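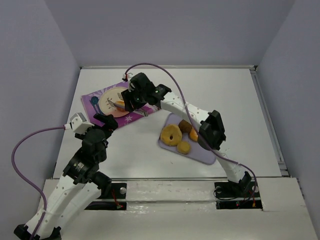 Rellus 2, the new release of the planning software for two-armed tabletop robots from Nunard, is out today, Tuesday, June 7, 2022, and we could not be more pleased to be sharing it with the many kind people who have been waiting for it. Rellus is the part that sits between "lay out breakfast" and the motors, working out which arm should do what, in which order, and how the two can share a small table without getting in each other's way. Much of our effort this time went into the awkward moments, such as when one gripper is holding a knife over a plate while the other arm is down near the placemat. In earlier versions the planner treated a held tool as a simple box stuck to the gripper, and so it kept the other arm much further off than it needed to. Rellus 2 works with the real outline of the tool, blade and all, and updates it whenever the grip changes.

The release also brings a new perception module, Lulura, which has been with our early users since November. Lulura takes in the views from a fixed camera and from the small cameras on the arms, and keeps one shared list of what is on the table and where. If an arm passes in front of a bun or a slice of orange, the item stays on the list with a growing margin of doubt around it, and the planner will ask for another look before reaching for it. We tested the two together on 143 table-laying tasks, written by our own team over a good many cups of tea, and the full set is included with the software so that anyone can run it at home or in the lab and tell us where it falls down.
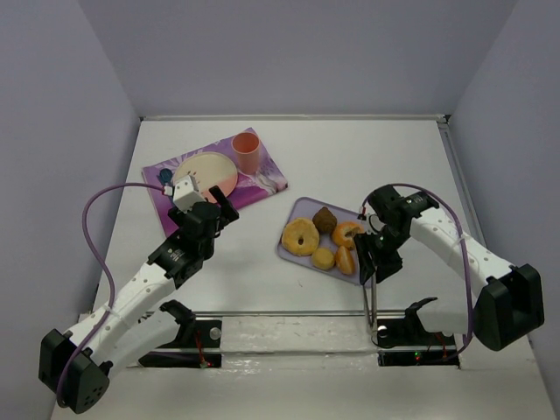
Fadwa Naciri told us that the change she had noticed most was in the waiting – with the old planner one arm would often stand still until the other had gone all the way home, and now it sets off as soon as its path is clear. She added that she would still like a plainer message when no plan can be found, and we have put that at the top of our list for the next update.

There are 41 fixes in this release besides, most of them small, and a few that we should have got to sooner. Plans can now be paused and picked up again halfway through, the replay viewer opens long recordings without freezing, and the set-up guide has been rewritten from the first page to the last. Rellus 2 needs a computer with at least 16 GB of memory.

"We wanted people to be able to read a plan and see why the robot chose it," said Teguh Teoh of Nunard. "You can click on any step now and it will show you what it was trying to avoid."

Rellus 2 is free for teaching and research, and present customers will find it in their accounts from this afternoon. Files saved in the previous version will open as before, although held tools will need to be measured again.

For trial copies or a chat with one of the team, please write to the Nunard press desk.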